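Ukar Folding League

The Ukar Folding League is a student robotics competition held each year in the town of Brernotley, in which school and college teams program a robot arm to handle and fold ordinary clothing. It grew out of an after-school club at Neves Technical College and is still run from the college workshop, though the teams now come from a good many schools in the surrounding district. People who follow it usually just call it "the Ukar," and among former members it is remembered with a great deal of fondness, as much for the long evenings and shared snacks as for any of the robots.

Background

The club at Neves began with the sort of projects most school robotics clubs begin with, such as line followers, sorting machines and small wheeled vehicles that were forever running into the furniture. Members enjoyed these, but the older students wanted a problem that stayed interesting once the first version worked, and somebody proposed laundry. Cloth has no fixed shape, it bends wherever it likes, and a shirt dropped twice from the same height will land two different ways, so a program that only repeats a set of movements is of very little use with it. The first club season had a single arm and a pile of shirts brought from home. Etbridge High School asked to join the following November, and the friendly match between the two schools is generally counted as the first Ukar.

The name comes from the Ukar Room, the long upstairs workshop at Neves where the club has always met.

Season and teams

A team may have between 3 and 10 members, all of them enrolled students, and most teams bring along a teacher or an older student as a mentor. Mentors are welcome to talk through ideas as long as they like but may not type. The season opens in November with a practice weekend, which newcomers are warmly encouraged to attend even if they have not written a line of code, and it closes with the finals in the spring. The finals listed on the league's current calendar fall on 15 May 2026, with 27 teams entered.

The arms are shared, and schools without one of their own can book time in the Ukar Room after classes. Booking slots close to the finals are fought over (politely, for the most part), and it has become a custom for experienced teams to give up one of their evenings to a school in its first season.

Work surface

Matches and practice sessions use the same layout, so that a program written on one table can be tried on another without too much heartache. The surface is brown and matte, and it is marked off with blue tape into large cells. The base of the arm stands at the far side, in line with the central strip of tape, and teams refer to the cells as near, middle or far depending on their distance from it. The tape helps people place a garment and helps teams talk to each other about where things went wrong. Newer members often spend a whole first evening doing little else but laying a shirt down, writing down its cell and picking it up again, and the older ones will cheerfully say that they learned a lot that way.

Garments are everyday clothes, mostly T-shirts, along with some towels and the occasional pair of shorts. Dark shirts have a reputation for being hard work, as the creases and overlapping layers can be difficult for a program to tell apart. Printed logos and neck labels are permitted, and several teams have used them as a clue to which way round a shirt is lying.

A black Adidas T-shirt bunched over a crossing of the tape lines, on the side of the table away from the robot

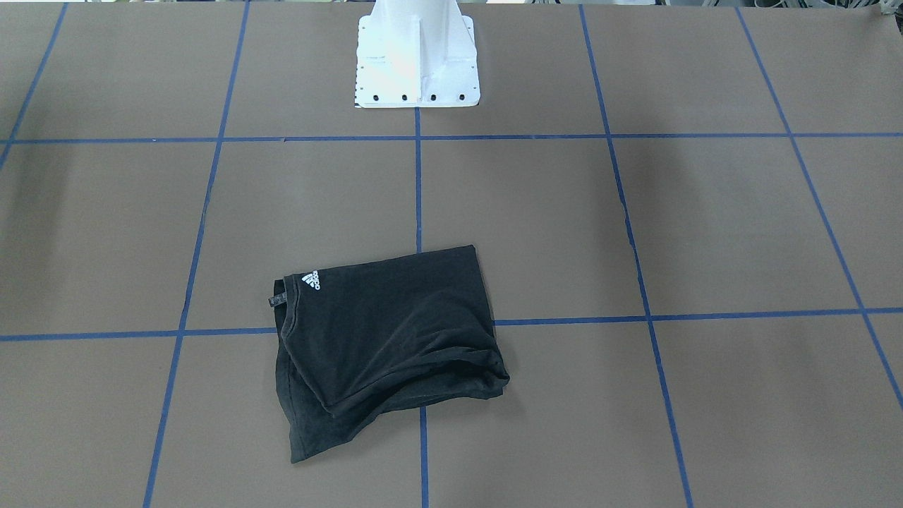

Scoring

Each team is given 13 minutes at the table for its scored attempts. Judges look at how flat the finished garment is, how well its edges line up and whether it has been left inside the cell the team named beforehand. A garment that ends up on the floor scores nothing for that attempt, but the team may carry on with the next one. There is also a notebook prize, awarded for the clearest written record of a season's work, and a fair number of teams will tell you it is the one they would most like to take home.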